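3 Nov 2022, evening, blinds again

Picking up from where I left the tracker yesterday. Short version: the SLAM drift near windows is real, I think I know where it comes from, and I still don't have a fix I'd let anyone merge. Longer version follows, mostly so I don't have to rediscover all of it next week.

Miloslav Vaněk's theory was that our pose estimates go bad at night because the glass turns into a mirror. Reasonable! The window is black, the room lights bounce off it, the front end happily picks up corners on the reflection and then treats them as solid things hanging outside the building. So I spent the first half of the session on that. I pulled the feature dump from one of the blind-chain runs, masked out the glass by hand (tedious, never again) and re-ran the mapper. It helped a bit. Drift on the approach got smaller, but the jump right before the grasp was still there, same place, same direction.

So it's reflections plus something else, and the something else is worse.

My current suspect is the fingers. Our gripper mask is a fixed polygon that was drawn back in July, on the old pads. The new pads have the dotted grip surface, and a feature detector LOVES dots. If the polygon misses even a thin strip of that texture along the rim, we feed the tracker a clump of beautiful, high-contrast points that never move relative to the camera. Most of the time they get outvoted by the rest of the room. But point the thing up at a window and what's left? White blind, white column, white ceiling. Suddenly the stationary clump is the majority and the filter decides we've stopped moving.

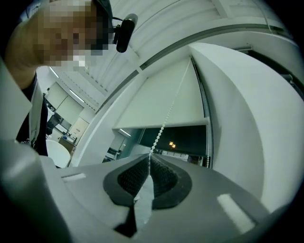
I checked this the cheap way: grew the mask outward by 13 pixels and re-ran the same recording. The jump went away. Then I ran it on 4 other recordings from the Ketwood set, and on three of them it was fine, and on the last one the tracker lost lock completely, I assume since the fatter mask also ate the only decent corners near the bottom of the view. So growing the polygon is a bandage. We need a mask that follows the pads as they open and close. We already estimate finger width for the action labels, so the number is sitting right there, it just comes out of the pipeline one stage too late (thank you, past me).

Viera Matoušek suggested swapping the order: run the width estimate first, on raw frames, then build the mask per frame, then track. It doesn't need the pose for anything, I looked. The only thing in the way is that `premason_ingest` caches everything in one blob keyed on the old stage order, so changing it means invalidating the cache for the whole set. Annoying but doable overnight.

Other things I ran into, in no order:

- The bead chain itself is hopeless as a tracking feature. All the beads look alike, so matches slide by one bead or two and nothing complains. I want a check for repeated descriptors along a line. Parked for now.
- `max_features` was at 500 in my local config and I'd forgotten about it. Don't compare my drift plots from before today with anybody else's, they're not the same setup.
- The planner doesn't care which side of the chain it comes from, but the policy does. With the pose jump in the labels, the target offset flips sign for 7 frames right before closing. I'm guessing this explains the little wiggle we keep seeing at the end of rollouts. Not proven, just very suspicious.
- Second, thinner piece of chain by the window edge: the Dimau detector keeps proposing it as the grasp target. Might need a rule, might just need more data. Viera votes data. I vote rule, because I'm the one waiting on the training queue.

I also tried the Kopecký smoothing branch on the final trajectories, hoping it would paper over the whole mess. It does smooth the jump, into a lovely gentle curve that's wrong for longer. Reverted.

To do, next session:

1. Move width estimation ahead of the mask stage, behind a flag.
2. Clear the cache and rebuild. Tell Miloslav first, his jobs read from it.
3. Redraw the base polygon on the new pads, open and closed.
4. Log the share of inliers that fall near the mask border, and warn when it climbs. I'd have caught this in July if we'd had that plot.
5. Re-run the Ketwood recording that lost lock, with the per-frame mask, and look at the bottom corners by eye.

Glass masking stays off by default until I have a version that isn't me with a mouse. Branch is pushed, tests are red on the cache one only, and I'm leaving it like that tonight.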